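Ticket 474 – Pindeck front camera mount, test car
Status: open

Okay, so I swapped the bracket on the self-driving rig and drove it again. 2,080 stills saved, and the hood still shows in the bottom of every one I opened.

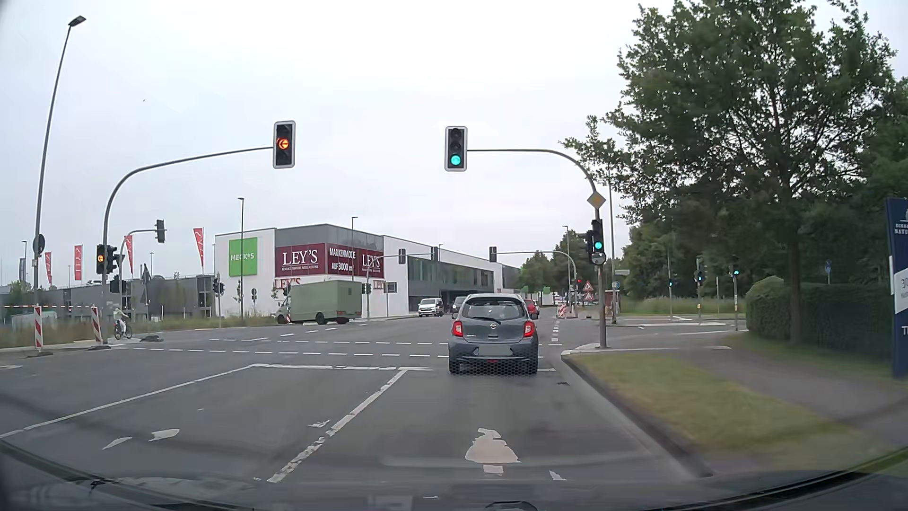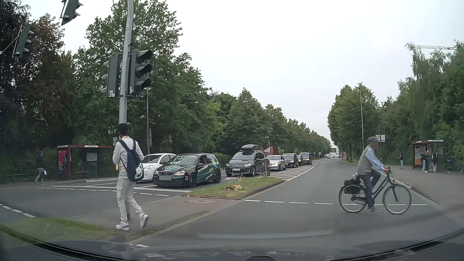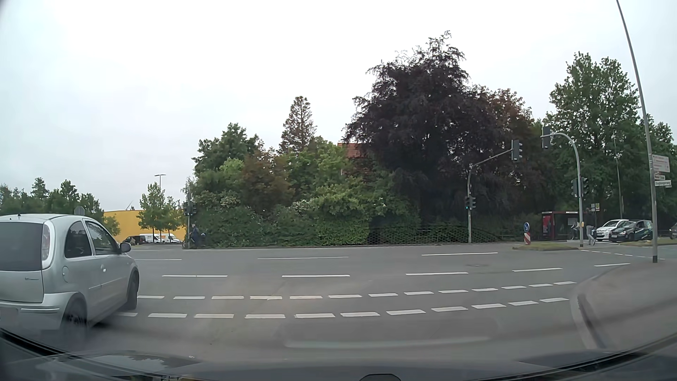 Esteck: Tilt it up one notch and recalibrate before you drive again. Did you torque the two rear screws?

Nope, only the front pair! Doing the rear ones now, then the target board.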